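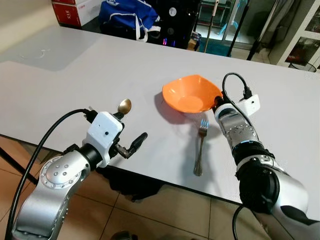
What did the grant pay for this spring?

Mostly demonstrations. Since March we've recorded 345 two-arm tableware episodes, and 181 of those went into the first policy we trained the Arkthorpe way, with each arm getting its own action head and one shared plan sitting on top.

Donal did most of the driving and I did most of the grumbling, so thank you, Viorica, for letting us shift money from travel to operator hours! It made a real difference. The old single-head policy kept having one arm wait politely for the other, and you'd see these long pauses before a handover. With the split heads the pauses are much shorter (Llinos is still working out how to score them fairly, so please don't quote me a number yet). 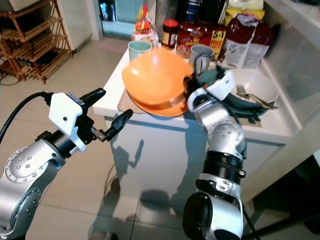 The other thing we changed is how we pick what to train on. We used to throw in every episode that finished. Now Llinos goes through and drops the ones where the operator backed up and tried again, and the policy dithers a lot less near the rim of a bowl. Forks are still a pain. A thin handle flat on a table is hard for the wrist view, and I don't have a good answer for it.

Next up: 4 weeks of cluttered-counter runs, then a side-by-side with the Skatarmont baseline across 5 random seeds. Roland wants the data format frozen before we start, and I've told him yes. We're a bit under on compute and a bit over on operator time, and the spreadsheet is coming to you separately.

Barry Sugden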